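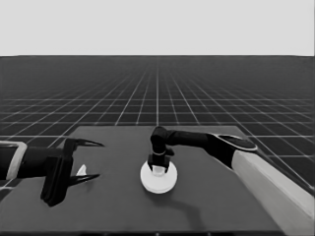
Grurton plant, filter cloth meeting, 13 October 2023. I took the notes again, so blame me for typos! We got going on the Plastden order, which is 43 rolls of woven nylon, and spent way too long on mesh openings. I wanted an even square weave, like that grid of thin white lines on the dark gray floor, and Lullar wants a twill (they say it sheds cake faster, and fine, maybe it does).

We agreed to cut 2 samples, one of each, and send both.

Price from Lò came in at 502 a roll if we take 100. I think that's high, and most of the room did too. I'll ask again before we sign anything.

Edge sealing: heat, same as last time. Labels still open.

Next meeting in March, unless Plastden wants us sooner.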